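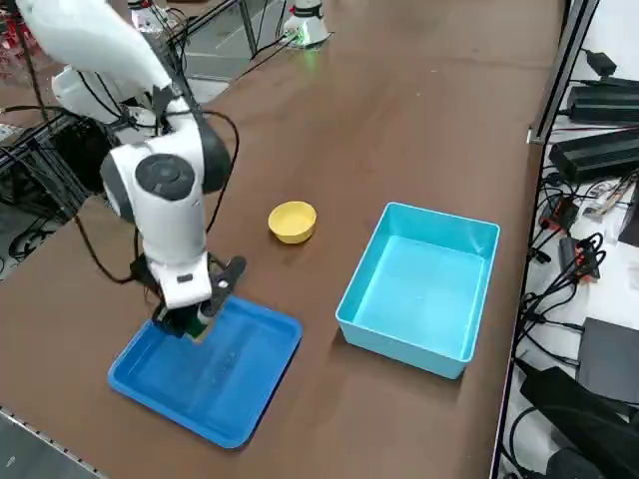

According to one reader at Fastness, who wrote to us after the last edition, the gripper comparison in this guide took far too long the first time through, and most of the delay came from changing fingers before the arm had been set up properly. We took that to heart, and the steps below now come in a friendlier order.

Section 4. Comparing the Terix and Forsberg grippers

Set aside a quiet afternoon for this if you can. You'll want the Grallilitz controller switched on and warmed up, both grippers within reach, and a tray, a bowl and a bin on the table for picking and placing.

1. Park the arm and press Hold on the controller. Wait for the status line to read IDLE.

2. Fit the Terix gripper and tighten the 4 wrist screws a little at a time, going corner to corner.

CAUTION: Keep your hands clear of the fingers whenever the controller is powered, even in Hold.

3. Choose Tool > New and run the open/close check. The fingers should meet evenly (a small gap at the tips is fine, and you can trim it out later).

4. Teach one pick point in the tray and one drop point in the bin. Go slowly on the last bit down to the tray, as it's very easy to press into the floor of it!

5. Set the speed to 7 and run 200 cycles with a small, light object. Write down every drop and every missed pick.

6. Park the arm, swap in the Forsberg gripper, and repeat steps 2 through 5 with the same object and the same points.

Note: The Forsberg fingers are a touch longer, so raise the pick height before the first cycle.

Note: Replace the finger pads after 3,000 cycles, or sooner if they look shiny.

7. Save both logs under Tools > Compare. The controller will keep them until you clear them yourself.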